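Come and try our grippers – people wanted for a comparison study at Sorex

We are looking for people who would enjoy spending a few hours with a robot arm and telling us, in their own words, which of our grippers is the easier one to work with. You don't need to have touched a robot before. In fact we would love to hear from cooks, gardeners, shop staff, retired teachers and anyone else who has picked up a piece of fruit and thought nothing of it, as well as from those of you who already know your way around a controller.

The study is called Plillis and it will run through August in our workshop on the ground floor. It compares 2 sets of fingers on the same arm: the Chang, a pointed pair we have been using for a while now, and the Pudum, a newer and softer pair that we are rather fond of but have yet to put in front of strangers. You will steer the arm by hand with each set in turn, moving everyday things about on a table, and afterwards we will sit down with you over a cup of tea and go through how it felt.

A visit lasts 4 hours, with plenty of breaks (and biscuits, if we have remembered them). We ask each person to come twice, with at least 5 days between visits, as hands and opinions both change a little once the novelty has gone. There is a payment of £100 when the second visit is done, and we will cover your bus or train fare too.

You should be over 18 and comfortable sitting at a desk for up to an hour at a time. Glasses are fine, and so is being left-handed – we would very much like more left-handed people than we had last time.

To put your name down, ring the front desk or drop in and ask for a Plillis form. Please tell us which parts of August suit you and whether you have used a robot arm before.

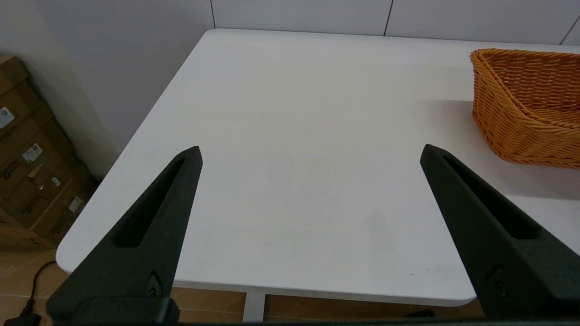 The view from the wrist camera, with the table and the orange basket.
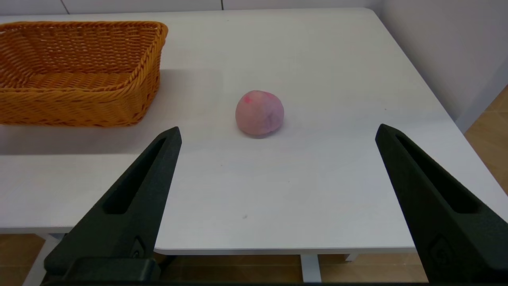
Do I have to come with a technical background?

None is needed. We show everyone the controls at the start of the first visit, and a member of our team stays in the room throughout.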